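25/01/2023 – gripper comparison, cable fixture, sim only

Picked this up again with the black gripper, the one Drekutex wants us to sign off on. Their sheet claims it handles thin cable "out of the box". I doubt it. Ran 12 approaches at the rail in the Jirkov scene, same start pose each time, default contact settings.

- 5 ended with the fingertips touching a pin before they got near a cable
- wrist angle matters more than the finger opening, as far as I can tell
- the Zalano controller reports "in position" well before I would call it that

I don't trust the contact model here. A cable this thin will do whatever the solver likes, and a good-looking grasp in sim says very little about the bench. Total was 2,180 steps for the longest run, too slow for a proper sweep.
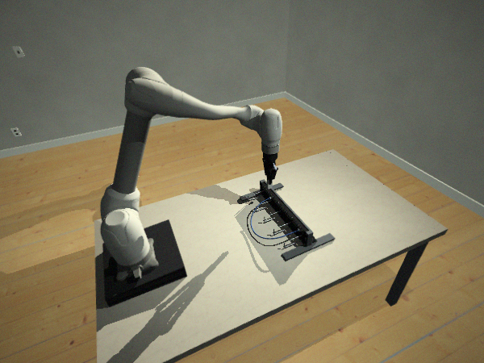
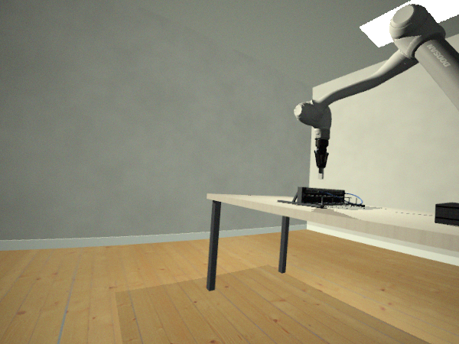 *Arm and black gripper over the table, simulated. Blue cable in view in both.*

Left to do: repeat with the Shabalala fingers and the same 47 mm offset, otherwise the comparison is worthless. Also log fingertip height directly – I keep reading it off renders and getting it wrong. Raise cable stiffness and see if the pin contacts change at all. If they don't, the collision shapes are probably too fat and today's runs go in the bin.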